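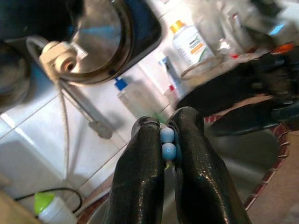
Vanolum: The Reader's Guide to Papal Diplomacy
Two-volume boxed set, hardcover
Published by Prakside

$299
In stock
Add to cart | Save for later

Overview | What's in the box | Sample entries | Specifications | Reader comments | Shipping and returns

Overview

If you have ever read a news story about a papal trip and wondered who set it up, what the two sides wanted, and what on earth a nuncio does all day, Vanolum was made for you. It's a guide to how the Holy See deals with governments, written in plain English for people who follow religion news or foreign affairs and would like to get more out of both.

We love this set. It began as a folder of notes kept by our editors, who kept looking up the same things over and over (what a concordat covers, when a bishop's appointment needs a word with the government first, how a state visit differs from a private audience), and the folder got so fat that somebody said it should be a book. Then it was too fat for a single book!

The first volume covers the people and the offices. You get the Secretariat of State and its sections, the nuncios and apostolic delegates, the ambassadors accredited to the Holy See, and the whole business of how a new ambassador presents credentials. There's a long chapter on money and oversight, too, with the terms that show up in financial stories set out one at a time. It was the hardest chapter to write and it's the one we get the most mail about.

The second volume goes country by country. Each entry opens with how relations stand, moves on to the treaties and agreements in force, and finishes with the disputes — schools, church property, marriage law, taxes, the naming of bishops. Some entries run to many pages (Italy, naturally, and China took forever) and a few are barely a column. We left the short ones short. A small country with quiet relations doesn't need padding.

What's in the box

Volume One, People and Offices
Volume Two, Countries and Agreements
5 fold-out maps
A ribbon marker in each volume
A printed card of forms of address
Slipcase

The maps deserve a word of their own. They were drawn by the Betancur studio, and they show where nunciatures sit, which regions are covered by a nuncio living somewhere else, and how diocesan borders do or don't follow national ones. That last map is a joy. Spread it on a big table and you'll lose an evening to it, especially along the old European borders, where church lines and state lines went their separate ways for a good long while.
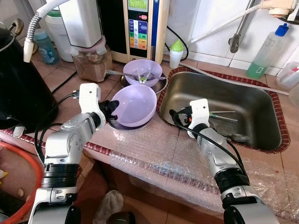
The maps fold into pockets at the back of Volume Two and come out completely, so you can have one open beside the text while you read. Please fold them back along the original creases. The paper is strong but it does remember a bad fold.

Sample entries

Agrément. The consent a receiving state gives before an ambassador is named. It's asked for quietly and usually granted quietly. When it isn't granted, the silence itself is the answer, and reporters often learn of it only from how long a post stays empty. See also Credentials; Vacant Posts.

Concordat. A treaty between the Holy See and a state, dealing with the life of the Church in that country. The word is used loosely in newspapers for any agreement at all. Vanolum keeps it for the full, general kind and lists the narrower agreements under their own names. See also Lateran Pacts; Modus Vivendi.

Dean of the Diplomatic Corps. In many countries, mostly those with a Catholic background, the papal nuncio holds this position no matter how recently he arrived. Elsewhere it goes to the longest-serving ambassador. The dean speaks for the corps on formal occasions and has to be a good sport about long dinners. See also Precedence.

Private audience. A meeting with the pope outside the general audience. A head of state may be received this way, with an exchange of gifts and a short statement afterward. We tell you how to read the statement, including what "cordial" tends to mean and what may be going on when the word is missing. See also Communiqués.

Who it's for

Reporters who get handed the Vatican story because the regular person is away. Students of international relations. Parish reading groups that like to argue (you know who you are). Librarians, bless them. Anyone planning to follow the next big papal trip from the first rumor to the flight home.

You don't need Latin, and you don't need to be Catholic or religious. Where a Latin or Italian term can't be avoided, it's explained the first time it turns up in each entry, so you can dive in anywhere.

What it doesn't cover: theology, the lives of the saints, and conclave gossip. There is a sober entry on how a vacancy affects diplomatic business. For art and architecture, take a look at our Drultulby series, sold separately.

Specifications

Format: 2 volumes, hardcover, in slipcase
Pages: 800 in total
Binding: sewn, lies flat when open
Language: English
Index: one combined index, printed in both volumes
Publisher: Prakside

About that index — yes, we printed it twice. It took up pages we could have used for something else, and we would do it again tomorrow. Having to get up and fetch the other volume just to find out which volume you need is a misery we have all known.

Updates

Ambassadors change and agreements get signed, so each October we put out a supplement with corrections and new entries. Owners of the set can download it free from their account page. A stapled paper version is available for the cost of mailing; tick the box at checkout. If you spot a mistake, please write to us! Several of the best corrections so far came from readers who happened to live in the country concerned.

Reader comments
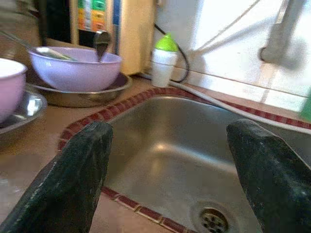

Signe Haugen: I bought it for the country entries and ended up reading Volume One straight through, which I didn't expect from a reference book. The part on communiqués changed how I read the morning news. My one complaint is the weight. Volume Two is not for reading in bed, and I wish the maps had been given their own folder.

Sverre Sæther: Very good on Latin America and on the role of local bishops when a government changes hands. The Nordic entries are thinner than I'd like, although the supplement has helped. The forms of address card has already saved me from one embarrassing letter.

Reply from Prakside: Thank you both! The Nordic entries are being expanded for the next supplement, and we are looking into a separate map folder. No promises on the weight.

Shipping and returns

Orders placed before noon go out the same day, except on Saturday, when the warehouse is closed. The set ships in a double-walled carton with corner guards. If the slipcase gets dented on the way, send us a photo and we'll replace the case without asking for the books back.

Unused sets can be returned in their carton for a full refund. Libraries and schools can order by invoice; choose "Institution" at checkout and enter your purchase order number.

Volumes are not sold separately.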